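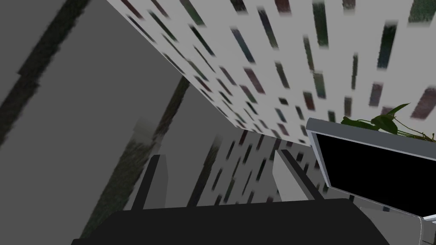
I finally did it, folks. After two winters of saying "I should really learn to bake rye bread," I signed up for the January class at Turkis, the little bakery school behind the post office, and I've been boring my family about it ever since. So now it's your turn!

There were ten of us in the class, mostly beginners, plus Kwan-ho Lui, who already bakes better than I ever will and came along because he wanted to fix one thing (his crust was too thick, apparently -- I would have eaten it happily). Our teacher was Wing-sze Hung. She's calm and very funny, and she will take a spoon right out of your hand if you stir too hard.

The big surprise for me was how wet the dough is. I've made plenty of white bread and I kept waiting for the part where we'd knead it. We never did. You mix it with a wet hand, scrape it into the pan, smooth the top with more water, and leave it alone. My first try looked like something you'd patch a driveway with, and I said so out loud, and Wing-sze told me that was the nicest thing anyone had said about rye all morning.

We each took home a jar of starter. Mine is called Ulov, because that was the name on the jam jar lid it came in and it stuck. I feed it before bed, equal weights of rye flour and water, and by breakfast it smells like sour apples. I did forget it once, for nearly 81 hours, when we went up to see my sister. It had a gray puddle on top and smelled like nail polish. I poured off the puddle, fed it twice, and it was back to its old self by the next evening, so please don't throw yours out if that happens!

A few things I wrote on the back of my recipe sheet: grease the corners of the pan, then grease them again. Toast the caraway seeds. Wait a full day before you cut the loaf, even if the whole house smells amazing (I lasted until supper, and the middle stuck to my knife like glue). And if you use molasses, go easy, a tablespoon is plenty for one loaf.

Lok-yiu Hsu has asked whether we could do a bread swap, and I love that idea. Bring a loaf, half a loaf, rolls, crackers, whatever you've got, and take home something someone else made. She's happy to have it at her place, and she has a long porch table and a toaster that does four slices. Write back and tell me which mornings suit you and we'll pick one.

Also, I have far too much starter. If you'd like some, send me a note and I'll leave a jar on my front step with your name on it. I only ask for the jar back. I'm down to my last two, and one of those has buttons in it.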